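Home & Tidying > Kitchens > Tea and Coffee Corners
Tags: paper cups, lids, small shelves, tablecloths, plastic bags

How do I get my snack and hot drinks table under control?

Posted by Dilruba Pramanik, 14th April

Hello everybody, and thank you in advance for reading all of this, I know I go on a bit. I have been reading the Wikumgate boards for a good long while and have taken so much from them (the thread on stuck drawer runners saved me a new dresser), but this is my first time posting one of my own.

I have a table that we use for snacks and hot drinks. Family comes in and out, my sister's kids are over a lot, and I like there to be something for people to grab. It's meant to be a cheerful little spot. I put a nice cloth on it, the white one with gray ferns and leaves and little flowers, and I got a three-tier wooden rack for the back left so that the packets would have somewhere to live. The drinks were going to have the rest of the table. That was the plan, anyway, and in March when I first set it up I was very pleased with myself.

What has happened since is that the rack is half used and everything else drifts to the middle. The paper cups are the worst. I have red ones and I love them, they're such a friendly color, but I have ended up with white lids and black lids both, and I can never lay my hand on the right one. They get set down beside the rack, and then a bag gets set down in front of them, and then nobody can reach the cups without knocking something over.
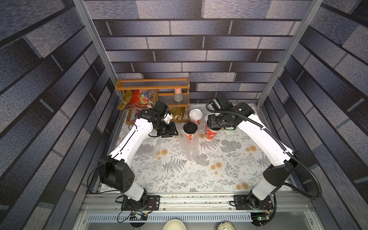
The rack itself I would like to keep. My mother-in-law thinks I should get a cabinet with doors, but I like being able to see what we have, and the kids like it too. I don't think I am using the levels well, though. The big snack bag goes on the middle one and leans on the upright, and the small bottle with the pink cap sits farther along on the same level, and down at the bottom there's a gold packet that has gotten all crumpled and that everyone forgets about. The shelves are slatted, so small things don't always sit flat on them. I had thought of lining them with something but I don't know what.

Then there are the plastic bags. I don't know how it is in your house, but in mine a bag comes in with the shopping, gets unpacked, and then stays on the table like it pays rent. I do reuse them so I don't want to throw them straight out. But they slide about, and they cover up the cloth, and I have been known to lose a teaspoon under one for days.
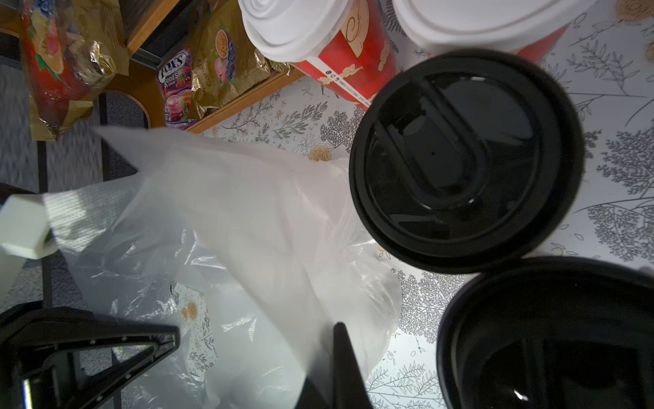 Red cups, white lids, the big black lid and the bag, all in one spot

So what I am asking is really a few things together, and please feel free to take just one of them:

How do you store paper cups and lids so that the right lid is next to the right cup? Is it better to keep the lids on?

What should go on which level of a rack like mine?

And is there any way of protecting a printed cloth from drips that doesn't mean covering it with something ugly? I was given a clear cover by Notutex, well, it was bought for me as a present, and it is a good strong thing, but it's 76 inches long and hangs off the end of my table in a way I trip over. I have not had the nerve to cut it.

I'm not looking to spend a lot. I set aside 20 dollars for this and I would be delighted to have change. Thank you again!

Dilruba

Posted by Toprak

Hi Dilruba, welcome! What a nice thing to have in the house, I wish I'd had an aunt with a snack table when I was small. I run the refreshments for our choir and I have fought with paper cups for a good part of my adult life, so let me tell you what I do and you can take whatever fits.

First of all, pick one lid color. I mean it kindly! Two colors looks like a small thing but it's where half your muddle comes from. Black lids and white lids that look the same size very often are not, and people stand there pressing one onto a cup that it was never made for, and then they put it down and try another, and now you have strays all over the table. Before you decide, sit down with a cup of tea and try every kind of lid you own on every kind of cup you own. Press all the way around the rim with your thumbs. If it doesn't click down, or if it lifts on one side when you squeeze the cup a little, it's not a match. Use up the odd ones at home for cold drinks where a spill won't scald anybody.

As for keeping lids on, I would say no. A lidded cup takes up all that room by itself, and cups nest so beautifully if you let them. Stack the cups upside down, on something clean, in one stack. I know people worry about a stack falling but if you keep it low and push it into the corner between the rack and the wall (if you have a wall there) it will behave. Lids go next to it, nested, the domed side up, standing in a bowl or a short jar so they stay together. My own lids live in an old loaf tin. It isn't pretty but I tied a ribbon on it and now people think I bought it that way.

For the rack, think about who's reaching. Whatever the kids are allowed to have without asking goes on the bottom, and whatever they have to ask for goes on the top. I would move that big bag of snacks down, as big light bags are happier low where they have something to lean on from both sides. The gold packet you said everyone forgets - open it or give it away! If it has been forgotten for that long, nobody in your house likes it. Small bottles I would take off the slats altogether and stand in a saucer or a little tray. A saucer catches the sticky ring too, and you only have to wash a saucer.

You asked about lining the slats. Drawer liner, the rubbery kind with holes in it, cut a finger's width smaller than the shelf. It comes on a roll and you can trim it with kitchen scissors. You'll have plenty left over and it's very good under a cutting board.

And do please cut the clear cover. I can feel you hesitating from over here, ha. Lay it on the table with the cloth underneath, smooth it out from the middle, and mark the edge with a bit of masking tape on the underside. Then take it off and cut it on the floor with long strokes. Leave a little overhang at the front and almost none at the sides. Round off the corners a touch with the scissors so they don't poke anybody. Keep the strip you cut away, it makes a fine mat for under the kettle end or wherever your drips mostly happen. It was a present and presents want to be used.

Write back and tell us how it goes!

Posted by Urker

get a hook. bags go on the hook. put it under the table edge or on the side of the rack. if there's more bags than fit on the hook you have too many bags

Posted by Odile in the Valley

I agree with most of what Toprak said, but I want to put in a word on the other side about the cover. I have had clear covers over printed cloths for years and they trap crumbs and moisture underneath if you don't lift them. My cloth had flowers on it also, a lovely thing, and it got a gray patch by the sugar bowl that never fully came out. So if you use the cover, take it off every week or so, shake the cloth outside, and let both dry before you put them back. Or skip it and put a plain tray under the cups only. A tray has the nice side effect that the drinks things have an edge to them. I've noticed in my own kitchen that things don't creep over the lip of a tray the way they creep across a cloth. You can also pick the whole lot up in one go when you need the table for something else, such as wrapping presents or cutting out a pattern, and that alone would be worth it to me.

About the bags: fold them flat, long ways, and then into little triangles like you would a flag. It takes a minute and children think it is great fun. A jar of folded triangles on the bottom shelf of your rack will hold a surprising number of them. I'd only do it with the thicker ones. The thin crinkly kind don't fold well and they spring open again, so I use those up first, for lining the small bin.

One more thing and then I'll stop. Please don't buy the cups by the 600 just because they are cheaper that way. I did that for my daughter's graduation and the leftover sleeves went soft in the garage and the rims wouldn't hold a lid afterward. Buy small and keep them somewhere dry.

Comments (5)

Dilruba Pramanik: Oh these are wonderful, thank you all so much! I've done the lid test and Toprak was right, some of them only looked as if they fit. I'm going to try the tray first and see if I still want the cover after that. The gold packet has gone to my neighbor, who was thrilled.

Toprak: Good for the neighbor! And Odile is quite right about lifting the cover, I should have said so.

Marnie K: Seconding the tray. I found mine secondhand for 2 dollars and it has handles. Look for one with a lip that isn't too high or the kids can't get the bottom cup out.

Urker: still say hook

Dilruba Pramanik: I have bought the hook as well, Urker! It's on the side of the rack. My sister's youngest has already hung her hat on it, so now I need another one.

Related in Tea and Coffee Corners

Getting tea stains out of a printed cotton cloth
Slatted shelves: what to do about small jars that tip
Can I store paper cups in an unheated garage?
Where does everyone keep their spare lids?
Cutting a clear table cover straight without a long ruler
Snacks the kids can reach and snacks they can't
Folding shopping bags, the triangle way and the roll way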